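## Caderno da oficina - outubro, fim da tarde

Retomo a fornada de pigmentos onde a larguei. O azul continua a dar-me cabo da paciência! Moí outra vez o lote 2306, desta vez com óleo de linhaça mais velho (o frasco que veio de Alville, com a tampa colada), e a pasta ficou mais sedosa mas também mais mole. Na placa de vidro parece maravilhosa, depois puxa-se com a espátula e escorre como mel. Para quem for pegar nisto amanhã de manhã: não juntem mais óleo, por favor, por muito que apeteça. Deixem repousar com o frasco tapado e vejam primeiro se assenta.

A terra verde, essa sim, correu lindamente. Peneirei duas vezes, juntei a cera só no fim e fiquei com uma tinta curta, que segura a marca do pincel - exatamente o que andávamos a pedir desde o verão. Enchi os tubos até cima e ainda sobrou um bocado, que está na tigela pequena com película por cima. Usem-no para as amostras, é uma pena deitar fora.

Pesagens, antes que me esqueça:

- terra verde: 800 g de pigmento, peneirado
- azul, lote 2306: 200 g, moído em duas passagens
- cera: a olho, confesso (a balança pequena estava sem pilhas)

A cera a olho é uma vergonha, eu sei. Da próxima vez derreto tudo em banho-maria de uma vez, deixo arrefecer em lascas e peso as lascas. Já tinha escrito isto há umas páginas e voltei a não fazer.

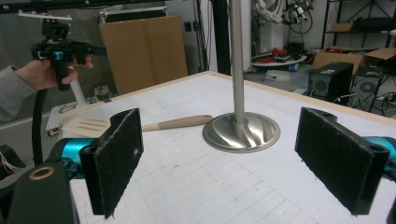 Outra coisa que me anda na cabeça é o papel. O Tresero grosso aguenta bem o óleo se levar cola antes, mas o fino ondula todo e as margens ficam com aquele halo amarelado horrível. Fiz tiras dos dois com a mesma cola de pele, uma demão e depois outra, e pendurei-as na corda junto à janela. No grosso, com as duas demãos, a terra verde ficou à superfície, cheia de corpo. No fino já se vê gordura no verso. Acho que não vale a pena insistir, a não ser para estudos rápidos que ninguém vá guardar.

Dúvida que fica em aberto: será que a cola estava fraca? Usei a que sobrou da preparação das telas e cheirava bem, mas não fez gelatina como deve ser no frigorífico, tremia demasiado. Se alguém tiver tempo, faça uma nova e repita só as tiras do fino. Escrevam a lápis no canto de cada tira, que a caneta passa para o outro lado e depois não se percebe nada.

O caderno de receitas da Flirnville chegou finalmente! Já li metade em pé, encostada ao lava-loiça. Há lá um capítulo sobre lacas de garança que me deixou cheia de vontade de experimentar, embora as proporções de alúmen me pareçam exageradas - a laca da Yang que temos no armário leva muito menos, se a nossa etiqueta estiver certa, e é uma cor belíssima. Ainda assim gostava de seguir a receita à letra uma vez, sem inventar, e só depois mexer. As raízes já estão partidas e de molho no balde com tampa. Não mexam no balde!

Para a próxima sessão:

- [ ] ver se o azul assentou e, se não, corrigir com pigmento seco
- [ ] pilhas para a balança
- [ ] fazer cola nova e repetir as tiras do papel fino
- [ ] coar a garança pelo pano de linho, o branco, que o outro larga pelo
- [ ] etiquetas nos tubos da terra verde

Limpei a moleta e o vidro com óleo e depois com sabão, mas ainda há azul no rebordo, daquele que só sai com pedra-pomes. Os panos sujos ficaram no bidão com água. Vou lavar as mãos pela terceira vez, que tenho as unhas verdes e jantar às oito.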